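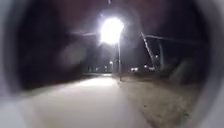
osal_walker
Posted 18/08/2025
I'm trying to work out fixture spacing for the Osalside path, the stretch behind the old Bikovar yard. The parish wants it relit before December and I have been asked for an opinion on the existing layout. The near lamp is the one that bothers me. It throws a big bluish-white glare at eye level from a distance, the pole stands right at the edge of the paving, and the next lamp along looks like a pinprick by comparison. My reading is that the heads are too bright for the mounting height and the poles are too far apart. Does anyone have numbers for a path like this?

kerbline
What is the color temperature? If the heads are the Kimeck units the county bought in bulk, they are 4,000 K. That reads as blue at night next to older sodium lamps. It does not tell you anything about output.

osal_walker
They are Kimeck, yes. The label inside the door of the base says 4,000 K and 60 W. I have not measured at ground level yet.

F. Escobedo
You can't judge spacing from a glowing lamp head. Any camera exposed for a dark path will blow out the nearest fixture and put a halo on it. The far one looks small because it is far. Take a meter, walk from one pole to the next, and write down horizontal illuminance on the centerline at fixed intervals. Then look at the ratio of average to minimum. That ratio is what you argue about with the parish.

tallow77
Disagree in part. Glare is a separate complaint from uniformity and it counts. I use a path with the same heads and when I walk toward one I lose the ground just past it. A meter lying flat on the paving won't record that.

F. Escobedo
Fair. Then treat it as a separate item. Check the tilt first. Those heads go on a bracket with a tilt adjustment and the installers often leave it up. Setting it flat costs a lift hire and an hour of labor.

kerbline
Before anyone goes up there, what are the lines in the air on the right? There is a long one running from near the lamp, sloping down, and what looks like a post under it. If that is live overhead supply, your clearance for a lift changes.

osal_walker
I don't know. It could be a cable. The slanted lattice piece next to it I can't identify from that angle either. I will go back in daylight.

tallow77
Could be the leg of an old hoist if it's the yard side. Or a ladder someone left leaning. I wouldn't put it on a drawing until you've stood under it.

kerbline
Ask the network operator for the line records and treat it as live until they answer.

osal_walker
Will do. On the pole position: is the paving edge normal? I would have expected a setback.

F. Escobedo
Common on retrofits, since the duct usually follows the edge. If bikes use the path I would want it moved back. For pedestrians only I would leave it.

pathnerd_2
Palacios make a shielded head with a warmer chip that fits the same spigot. We swapped 2 of them on a trial section. Less spill into the field, and the complaints stopped.

tallow77
Did you meter before and after?

pathnerd_2
Only after.

F. Escobedo
Then you have no comparison. Complaints stop for all sorts of reasons.

osal_walker
I've borrowed a meter. Readings to follow, with the tilt angle if I can get a sight on it from the ground.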